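Hard water, part two: the kettle log

Posted 19/09/2025

The first part of this covered the test strips and why I stopped trusting them. Moushumi Uddin wrote in to say that the strips are fine if you read them at exactly the time printed on the packet and under daylight. I tried that. They got better, but two strips from the same packet still disagreed by one colour band, so I have gone over to drop titration.

Background for anyone who skipped part one. I moved from Pollthorpe to Birthorpe in April. The Pollthorpe water was soft enough that I descaled the kettle perhaps once a year. In Birthorpe a white crust formed on the element within a fortnight, and tea developed the thin film on top that breaks into plates when you tilt the cup. I wanted to know how much of that was hardness, how much was the kettle, and how much was me leaving water standing in it overnight.

Method

Cold tap, run for one minute before drawing. One litre per boil, weighed on the kitchen scale, since the marks on the kettle are out by a fair bit. Boil to automatic cut-off, pour off, leave the lid open. After 35 boils I dissolved the scale with citric acid, dried the kettle and weighed it before and after. The scale reads to a tenth of a gram, so anything smaller than that is lost.

I ran the same number of boils with filtered water from an ordinary jug, changing the cartridge at the start. The jug is an Uneck, which I bought because the shop had it and it fits the fridge door.

Results

The drop kit gave 13 drops to the colour change for tap water on every test but one. Filtered water began at four drops and crept up as the cartridge was used. By the last few boils it was at nine. I had expected the cartridge to hold steady and then give up quickly, and it did neither.

Scale on the element followed the same pattern. The unfiltered run left an even, chalky coat. The filtered run left almost nothing for the first half, then a faint ring at the waterline. I did not get a usable weight for the filtered run because the difference was at the limit of the scale.

Standing water made more difference than I had allowed for. When I left half a litre in the kettle overnight, the crust at the waterline was harder and took a second dose of acid to shift. Emptying it in the evening costs nothing and I now do that.

Film on the tea

The film needs calcium, bicarbonate and the polyphenols in the tea, plus air at the surface. Filtered water reduced it to a slight dullness. A squeeze of lemon removed it completely, which is the acid at work, but then you have lemon in your tea. Brewing for longer made it worse in both cases. Milk also made it worse, and I have no intention of giving up milk.

Miklós Katona suggested that a narrow mug ought to show less film than a wide bowl, as there is less surface for the same volume. That is correct as far as it goes. In practice the film is just as visible, and I let it cool for longer in a tall mug because I forget it while typing up the figures. 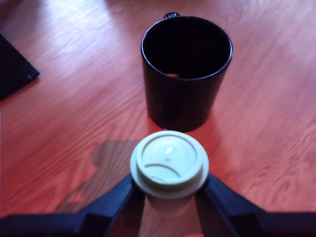
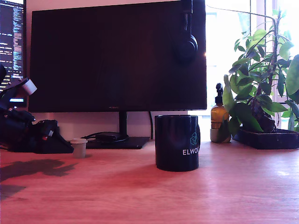
Cost

The jug cartridges come to more than the citric acid by a wide margin. I buy the acid as loose powder and a bag lasts months. If scale is the only complaint, descale often and leave the filter in the shop. If you mind the film, the filter is worth having, but change the cartridge earlier than the indicator says. Mine was still showing green at nine drops.

Next I want to repeat the filtered run with a second cartridge to see if the slow climb was down to one bad unit. Krisztina Kozma has offered me a spare softener valve to look at as well, and that will need a separate post.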